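Last updated Mon 8 July. If you downloaded a copy before then, replace it - the old `site` column had Ikeda and Amevlow swapped for part of the winter.

# primevdale-lost-property

Lost property register for three accommodation sites in Primevdale, typed up from the paper books and tidied into one CSV. Each row is one item handed in at a front desk, with where it turned up, how it was described and what became of it.

The sites are:

- **Prerkow Lodge** - motel rooms and a shared laundry
- **Ikeda House** - backpackers, mostly dorms
- **Amevlow Caravan Park** - powered sites, cabins, amenities block, camp kitchen

All three use the same style of register book, but they don't fill it in the same way. Most of this README is about the differences.

## What's in the repo

```
data/register.csv main table, one row per item
data/codes.csv item codes and their plain names
data/returns.csv postage and collection details, no names
notes/handwriting.md readings I wasn't sure of
scripts/clean.py turns the typed sheets into register.csv
scripts/check.py looks for bad codes and backwards dates
```

`register.csv` has over 2000 rows and 14 columns. `returns.csv` has 321 rows and joins on `item_id`. There are 76 item codes.

The files are UTF-8 with commas and Unix line endings. Empty cells mean the book was blank. A cell with `?` in it means there was writing and I couldn't read it.

## Columns

| Column | Notes |
|---|---|
| `item_id` | Site letter plus running number |
| `site` | P, I or A |
| `date_found` | Day the item was handed in, which may be later than the day it was found |
| `area` | Room, dorm, laundry, kitchen, grounds, office |
| `code` | See `codes.csv` |
| `desc` | Description as written, spelling left alone |
| `colour_main` | One word |
| `colour_second` | One word or empty |
| `brand` | Only if the book gives it |
| `container` | `item_id` of the thing it was found in, if any |
| `outcome` | collected, posted, donated, binned, kept, unknown |
| `date_out` | Day it left the building |
| `shelf` | Storage shelf, Prerkow only |
| `flag` | See "Flags" below |

## Item codes

Codes are a letter and a number. The letter is the broad group: C clothing, T toiletries, E electrical, K keys, W wallets and cards, B books and paper, S soft toys and games, F food containers, Z everything else. The codes came after the books. I read through a stack of pages, wrote down what people had called things, and grouped them.

Toiletries are under-recorded everywhere. At Ikeda House half-used shampoo goes straight on the free shelf in the bathroom and never reaches the desk. Prerkow used to write down every bottle, then stopped in March when the book was changed. Don't read the drop in group T as guests getting tidier.

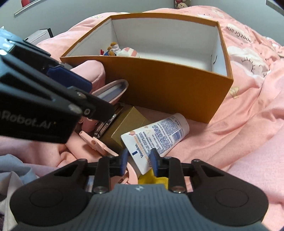
*Vaseline tube: code T4 (creams and lotions), brand filled in.*

Sunscreen has its own code, T5, and so does insect repellent, T6. Lip balm is with the creams. Toothbrushes are binned on sight at all three sites and have no code.

Phone chargers are split by plug where the book says so, otherwise E1. Adaptors are E3. A charger with its cable is one item. A cable with no charger is E2, and there are a lot of them.

## One item or several

The books were kept by whoever was on the desk, and people had different ideas about what counted as an item. One person would write "bag of clothes" and be done. Another would empty the bag and give every sock a line. I haven't tried to undo either of these. If the book has one line, the CSV has one row.

Where the book did list the contents, each thing has its own row and points back to the bag or box through `container`. Things found loose have an empty `container`. 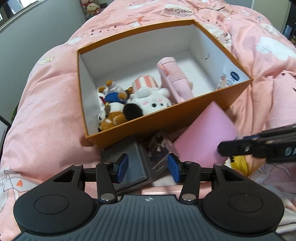

Boxes and tubs are coded Z2 whatever they're made of, and the colours follow the outside first. It took me two goes to settle on that, and some early rows went in with the inside colour as `colour_main`; they've been corrected. So a box like the one shown gets `orange` and `white`, and if the desk had listed the soft toys in it, each would be its own S1 row with the box's `item_id` under `container`. If the desk had only written "box of toys", it would be a single Z2 row and you'd find the toys by searching `desc`. Both kinds of entry turn up, sometimes on the same page.

Pairs are one item. Shoes, gloves, earrings, crutches. A single shoe is also one item, with `single` in the `flag` column. Decks of cards and board games are one item even if pieces are missing.

## Colours

Colour words were reduced to a short list: black, white, grey, brown, tan, red, orange, yellow, green, blue, purple, pink, clear, mixed. "Navy" became blue, "maroon" became red, "cream" became white. The original wording stays in `desc`, so you can redo this if you disagree with me.

Anything striped, checked or floral is `mixed` unless the writer named a main colour. Group C has far more `mixed` than I'd like, mainly from board shorts and doonas.

## Wallets, cards and anything with a name on it

Names, card numbers, phone numbers and number plates were removed before typing. They were never in the digital files at any stage. The paper books stay at the sites.

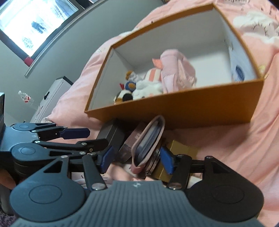
<sub>Photo: Mohammed-Awal Agbenyega. Same licence as the data.</sub>

Purses and wallets are W1, card holders are W2, and single cards handed in without anything around them are W3. A wallet or holder and whatever was in it is always one row, even at sites that list contents for everything else. Bank cards, licences and passports have their own procedure at each desk and mostly skip the register, so W3 is close to all library cards, fuel cards and gym passes. Cash is not recorded at all.

`date_found` has been left as written for group W except where an entry had a note about police. Those rows have been taken out, along with anything medical.

## Outcomes

`collected` means somebody came to the desk. `posted` means it was sent, and there should be a matching row in `returns.csv` with the weight band and who paid. Collections are in `returns.csv` only if the desk wrote down more than a tick.

`donated` and `binned` are less reliable than they look. At Amevlow the storage cupboard is cleared at the end of each school holidays, and everything left in it gets the same word down the whole page. Some of that will have gone to the op shop and some to the tip. `kept` is a staff member taking an unclaimed item home with permission, almost always umbrellas.

## Flags

- `single` - one of a pair
- `dup` - looks like the same item entered twice; both rows kept
- `reuse` - the item number was used again by mistake, so a letter was added to the end
- `order` - `date_out` is before `date_found` in the book
- `part` - torn or water-damaged page, row incomplete

## Known problems

- Prerkow has a gap where a book was lost.
- Ikeda House numbered each floor separately for a while. I renumbered them in page order.
- `area` at Amevlow is often just "park".
- Towels belonging to the sites sometimes got into the register. I removed the obvious ones.
- `brand` is spelt the way the desk spelt it. Expect several versions of Tupperware.

Please don't use the row counts to compare how busy the sites are. They have different numbers of beds, and Amevlow's day visitors aren't counted anywhere.

## Running the scripts

Python 3, no extra packages.

```
python scripts/clean.py sheets/ data/register.csv
python scripts/check.py data/register.csv
```

`check.py` prints the row number and the reason. It will always report the `order` rows.

## Licence and contact

CC BY 4.0 for the data and photos, MIT for the scripts. Typed and maintained by Mohammed-Awal Agbenyega. Open an issue for corrections and include the `item_id`. If you think you've spotted something of yours, ring the site directly - I don't hold any of the property.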